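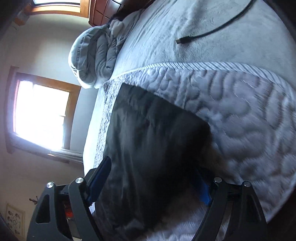
Can we order replacement finger pads on their own, or do we have to buy the full hand-held gripper again?

Pads can be ordered on their own in sets of two. Put them on the consumables line of your budget, and the grippers stay on the equipment line.

Ticket: Gripper pads and spares, spring order
Opened: 2/26/26
Opened by: Bình Đàm
Product: Duvberg hand-held gripper
Status: Waiting on customer

Original message

We are planning our April order and I need to know what to set aside for spares. Last year we bought Duvberg units through Pruleo and did not budget for anything beyond the units themselves. We use them mostly on bedding and other cloth. Two operators say thin fabric has started to slide out when they lift it by a corner. Before I put in for new units I would like to know if this is a pad problem or a joint problem. The quote I have for replacing everything is $3,682 and I would like to avoid that if pads will do.

Reply from support

Thanks for the details. Please try the following before ordering anything.

1. Wipe both pads with a damp cloth and let them dry. Lint from fleece builds up quickly.
2. Close the fingers on a sheet of printer paper and pull. If it slides on one side only, swap the left and right pads and try again.
3. Hold one finger still and move the other by hand. There should be no side play at the pivots. If there is, tighten the screws a quarter turn and repeat.

Let us know what you find, and which step changed anything.

Reply from Bình Đàm

Cleaned the pads on all units. Better on three of them, no change on two. On those two the paper slides no matter which side the pads are on. No side play at the pivots, so I left the screws alone. One of the two has been used almost only on sheets and pillowcases.

Reply from support

Then the pads on those two are worn and the rest of the unit is fine. Please don't replace the units. For heavy cloth work we suggest planning one pad set for every 200 hours of use. Lighter work goes longer, but we don't have a firm number for it.

Reply from Bình Đàm

That works out to over 20 sets for the year, more than I expected but still well under the quote. Two more questions. Are the Bepari pads the same fit? They are cheaper and Pruleo carries them. And is there a price break if we order the whole year at once?

Reply from support

Bepari pads are a little thicker and the fingers will not close all the way with them fitted. We don't support them on this model. On price, that is up to Pruleo — ask them for a yearly quote with split delivery, so you aren't storing pads you may not need. Drakow also stocks our pads if you need a second quote for purchasing.

Internal note

Sent part number and fitting sheet. Customer is getting quotes from Pruleo and Drakow. Keep open until the order is placed.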